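Clastetti opened its doors for an afternoon in October, and I went mostly for the free parking and the promise of coffee. I stayed nearly 3 hours!

The front half of the building was what you'd expect: sign-in sheet, sticker badge, a nice wall of old products from the Ellico years. Then they took us upstairs to the part I'd come for, the room where they gather examples for the Buko project. Buko is their learning system, and it gets fed short runs of two arms doing everyday table jobs — pick this up, pass it over, put it there. A person steers both arms through a run, it gets saved or tossed, and the table gets set up again for the next one.

The resetting is the part that eats the day, our guide told us. A good run takes around 30 seconds and putting everything back in a slightly different spot can take longer than that. They want the mess, too. If the cube sat in the same place every time, the system would learn the place and not the cube (my words, but she nodded).

I asked what counts as a bad run. Dropping something is fine if the operator recovers, and those are some of their favorites. Long dithering gets thrown out. So does anything where a sleeve gets in the way.

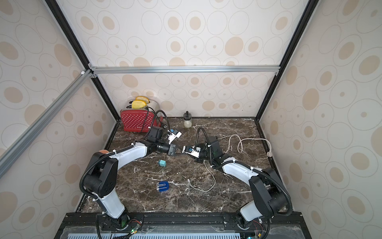 *Two arms, one polka-dot toaster, and a good bit of cable.*

I loved the toaster, red with white dots and two yellow slices sticking up. Somebody also picked that wallpaper, all beige rings and ovals, and I'd like to shake their hand.

We got 30 minutes up there and I could have used double. Coffee was downstairs in the Karamanlidis room, and it was pretty good. If they do it again in spring, get on the early tour — the late one was packed by the time we came down.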